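Linkage gripper vs. parallel jaw for PC teardown — anyone run both?
Last updated: January 6, 2018

wardv
We take apart old desktops at Clastcombe, one arm, one bench. The parallel jaw we have now is fine on RAM and hopeless on cables. It shows up to a SATA plug like a bouncer at a tea party. I have a Hadiron linkage gripper on loan until February and would like to hear from people who have used one inside a case before I form opinions I have to defend in a meeting.

rdierckx
Used one for 110 cases last year. It reaches further than the parallel jaw and the fingers come in at an angle, so you can get behind a drive cage. The price is that the tips travel in an arc. Close on a connector and they move forward a few millimeters while they do it. Your controller needs to know that. Mine didn't, and the motherboard found out first.

Helju K
The arc is a software problem. Put a lookup table in the controller, stroke against tip offset, and forget about it. Took me an afternoon with the Useck box.

rdierckx
An afternoon for you. The Useck manual and I are not on speaking terms.

evelien_k
I'd argue with "forget about it." The table is right for an empty gripper. Squeeze something stiff and the plates flex, and then your nice offsets are for a gripper you don't own. I went back to parallel jaws and put longer fingers on them. Ugly, but they close where I tell them to.

Helju K
How much force are you using on a SATA plug??

evelien_k
Enough to get it out, Helju.

wouter_va
Before everyone buys fingers: what camera, Ward, and where is it? Half the complaints I read about grippers are complaints about not seeing the tips. I swapped a Grabowska overhead unit for a little one on the wrist and my failed grabs went from 62 to 60 over the same job list. Yes, I know. I still like the wrist camera.

wardv
That is the least persuasive upgrade story I've ever read, thank you. Camera is on the wrist. The view is mostly gripper, with computer visible in the gaps, and I've stopped expecting otherwise. First proper day with the linkage unit done. Reach is better, I'll give Rianne that.

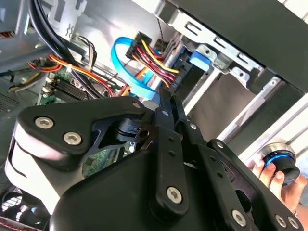
The arc is real too. I jogged it by hand to get a feel for it, and on cables I now start a bit further back and let the fingers walk in. Works on the easy ones. On the wide power connectors I'm still undecided, because those take a proper pull and that's where Evelien's flex argument comes in.

evelien_k
Log the motor current on the pull. If it climbs and the plug stays put, you're bending plates.

Helju K
Or rock it side to side like a person would.

evelien_k
With the arc? Good luck.

wardv
I'll try both and post the numbers. Does anyone have the Useck table in a file I can borrow? I'm on firmware 2832.

Helju K
Sending it tonight. Check the sign on the offset before you run it near anything you like.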